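Home Workshop Kitchen Laundry Tips by Topic Contact

Picking Fingertips for a Towel-Folding Arm

Posted Aug 28, 2018

If you have a pair of small robot arms on your bench and you'd like them to do something useful, start with towels. They're cheap, they don't break, and you surely have a drawer full of them already! I've been comparing grippers and tips since May, and these are the tips I'd pass along to a friend (a patient friend, I do go on a bit).

Cover the table first. Bare wood is slippery, and a fingertip that misses the towel will skate right along it. I use a plain cloth in one strong color, something the towel doesn't share, so the camera has an easy time finding the corners. A few wrinkles won't hurt, but pull the cloth snug where the towel is going to lie.

Choose a microfiber towel over a smooth dish towel for your first tries. The fuzz gives the tips something to hang on to. My old linen ones, bought in 1978 and washed thin as paper, were hopeless with every gripper I own.
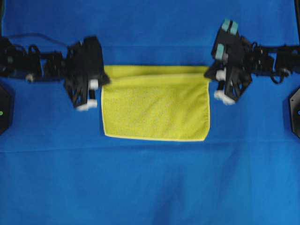
Now for the tips themselves. The Liltus hard plastic ones came with my kit, and they pinch nicely on a thick hem but slide off a single layer. The Vidmar soft ones are my favorite by a long way. They squash a little against the table and gather up the cloth, the way your own fingers would. The Katora tips are softer still, and lovely for corners, but they wear out quickly and I'm on my third set.

Whichever you pick, wipe them down with a damp rag every 80 folds. Lint builds up faster than you'd think, and a linty tip has no grip at all.

Come down on the towel slowly and close the jaws last. I set mine to stop 6 millimeters above the table, then creep down from there. If both arms start at the top corners, park them wide open and a little outside the towel, so neither one drags the cloth on its way in.

Keep a notebook, too. I've written down 343 tries so far, with the tip, the towel and where the fold landed, and I'd have sworn the Liltus set was doing better than it was until I read the pages back.

For a controller I stayed with the Troratden board, mostly on account of its big stop button. Put yours where you can reach it with either hand, and tape the cord down well clear of the arms.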